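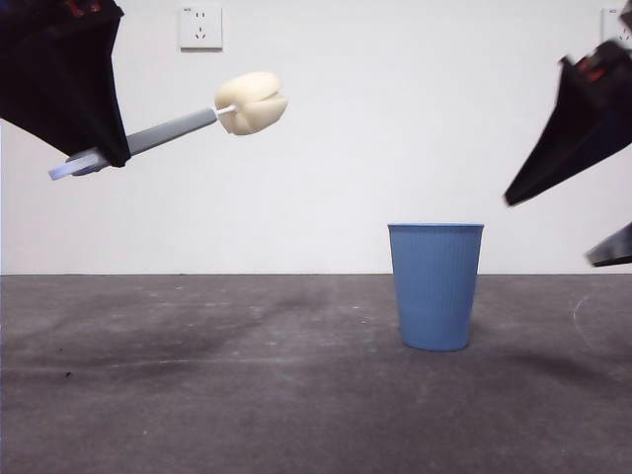
Lulmont, junho

Gregor Skinner perguntou em Boas maneiras à mesa

Boa tarde a todos. Peço desculpa pelo meu português, que ainda estou a aprender.

Mudei-me para Lulmont há pouco tempo e fui convidado para jantar em casa da família de uma colega, que é coreana. Vão estar os pais dela e também o avô, que veio de visita. Ela disse-me "vem como estás", mas eu gostava de não fazer má figura diante dos mais velhos. As minhas dúvidas são as seguintes: quando posso começar a comer? É verdade que não se deve levantar a taça de arroz? E se o avô me oferecer bebida, posso recusar? Eu bebo muito pouco álcool.

Estava a pensar levar uma caixa de pêssegos. Na pastelaria Sýkora vi também uns bolos secos muito bonitos, mas não sei se são adequados.

Respostas

Triin Urbonaitė
Olá, Gregor. Vivi alguns anos em Busan e posso dizer o que aprendi lá, embora cada família tenha os seus costumes.

Deve esperar que o avô pegue na colher. Depois disso pode começar com calma, e convém também acompanhar mais ou menos o ritmo dele, para não terminar muito antes.

A taça de arroz fica na mesa, sim. É diferente do Japão, onde se levanta. O arroz e a sopa comem-se normalmente com a colher, e os pauzinhos servem para os acompanhamentos. Não segure as duas coisas na mesma mão e não deixe os pauzinhos espetados no arroz, porque faz lembrar as cerimónias para os mortos.

Quanto à bebida, aceite o primeiro copo com as duas mãos, ou com a direita e a esquerda a apoiar o antebraço. Ao beber, vire um pouco a cara para o lado. Se não quiser mais, deixe o copo cheio, e assim não lho enchem outra vez. Pode também avisar antes a sua colega, para ela explicar ao avô. E não se sirva a si próprio: sirva os outros e alguém servirá o seu.

A fruta é um bom presente. Entregue-a com as duas mãos e tire os sapatos à entrada.

plomon_921
leva os pêssegos. os bolos da Sýkora são caros e secos demais

memcombe
Eu discordo um pouco da Triin na parte do copo cheio. Em casa do meu sogro, deixar o copo cheio a noite toda era notado. Molhe os lábios de vez em quando e ninguém fica ofendido. Dos pauzinhos concordo com tudo. Os de metal escorregam muito, por isso treine antes com feijões. Se cair alguma coisa, apanhe com o guardanapo e continue a conversa.

Categoria: Etiqueta e costumes > Refeições em casa de outros
Etiquetas: Coreia, jantar, pauzinhos, presentes

Perguntas relacionadas
Posso pedir garfo num restaurante japonês?
Onde se pousam os pauzinhos quando não há suporte?
Que flores não se devem levar a um jantar?
Comer com a mão esquerda: em que países se evita?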